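Home | News | Gallery | Jobs | Contact

Delham canteen: the new serving line

May 19, 2024

Quick page as promised, sorry its late. Been flat out. For those on the Nunis Road site who keep asking what is going on behind the screens at Delham: Zorine are setting up arm stations for plating and clearing, we go live once the kitchen staff say yes and not before.

Where we are. 15 of us on the kitchen rota, same as last year. 356 lunches on our busiest day so far, and the clearing end is where the sore wrists come from. Same reach, same turn, all shift. That was the bit people wanted rid of when we asked. Cooking, no. Talking to people at the counter, definitely no.
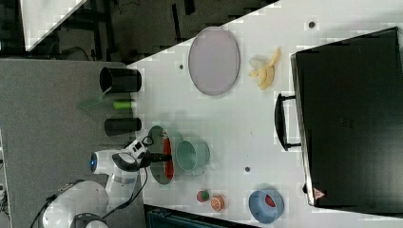

So the plan is the arm takes plates and cups at the clearing end, one person minds it, and you swap every 20 minutes. Was going to be an hour. Too long, you go glassy eyed and then you miss things. Training is in paid time, that took some arguing but its in writing now.

What changes for people: early shift starts later, which suits some and really doesn't suit others (buses). Two of the pot wash jobs become minder jobs, same grade for now. Grade review in the autumn. I know "for now" is not what anyone wanted to read.

What doesnt change: breaks, headcount, who does the ordering. Ragnarsson did the floor plan and have left the back door route clear, after we moaned.

Questions to the canteen office, room 423, or stick a note in the box. More pictures when I get a minute.

Comments (4)

potwash_pete: same grade but more to learn? review should be before it goes live imo

Lindy: The swap every 20 mins is a good call. We did an hour on the packing line and it was awful.

nightshift2: will there be one on nights or is it days only

Marrow: The bus thing needs sorting. First one that gets me in on the new times is still the old one so I'd be sat there waiting unpaid.

Contact the canteen office | © Delham Staff Pages | Back to top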